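Moving the computer room to Koro: how it went

Project report, second year, Computing and Society

For my project I wanted to find out what happens when ordinary people are asked to switch to an open source desktop. You read a lot online about how easy it all is these days, mostly written by people who already know what they're doing, and I wanted to see it for myself with students who just need to print an essay before nine in the morning.

The place was the open access room on the ground floor of our library, which has 20 machines in it. They were getting slow, and the college had been quoted £800 a year for a support deal to keep the old system going. My supervisor got permission for me to put Koro on four of them for one term and see how people got on. Koro is a small Linux distribution with a plain looking desktop called Gammont, and I picked it mainly because it runs well on old hardware. I'd also used it at home for a year, so I can't pretend I was neutral!

Getting it installed

The first machine took me an entire afternoon. The installer itself was fine (15 minutes, including a cup of tea) but the college network wants every computer to sign in with a certificate before it will let you do anything, and Koro had no idea what I was talking about. I ended up copying the certificate over on a memory stick and editing a settings file by hand. Once I had that written down the other three were quick.

Printing was worse. The library printers use a release system called Avram, where you send your job and then log in at the printer to collect it. There is a Linux client for it, but it hadn't been updated in ages and it crashed if your file name had a space in it. I found a workaround on a forum, which was to send everything to PDF first and let a little script tidy up the name. Not pretty, but it did the job all term.

Getting people to use it

I put a card on each of the four monitors saying what it was and where to find the browser and the word processor. For the first couple of weeks people would sit down, see a different login screen and get straight up again. That was a bit crushing, to be fair. Things picked up towards deadlines, when the room filled and there wasn't much choice.

I left a short paper form by the machines and also sat in the room most afternoons in December with my laptop, so people could grab me if they were stuck. I think I learned more from that than from the forms. Most of the questions had very little to do with Linux. People wanted to know where their files had gone, or why the font looked odd, or how to make the text bigger.
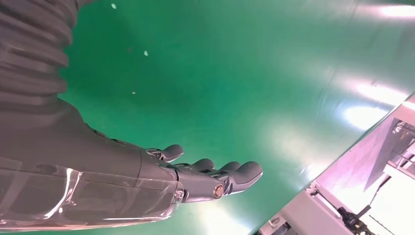
What people said

The comments were kinder than I expected. Lots of people said the machines felt faster, and several hadn't noticed they were using anything different once the browser was open. One person wrote "it's fine, it's a computer", and I nearly used that as my title.

The complaints were nearly all about documents. If you start an essay in one word processor and finish it in another, the page numbers wander off and the bibliography can go a bit mad. Anyone on the statistics module was stuck as well, as they need Prallolora and there's no version of it for Linux. I tried it through a compatibility layer and it opened, but the charts came out blank, so I told them to use the other machines.

What I'd do differently

I'd sort out printing before letting anybody near the room. I'd also have asked the departments for a list of the software they need at the start – I only heard about the statistics people when one of them came over looking cross.

My recommendation to the library is to keep Koro on the four machines and look again once there's an answer on Prallolora. The certificate steps and the printing script are in the appendix.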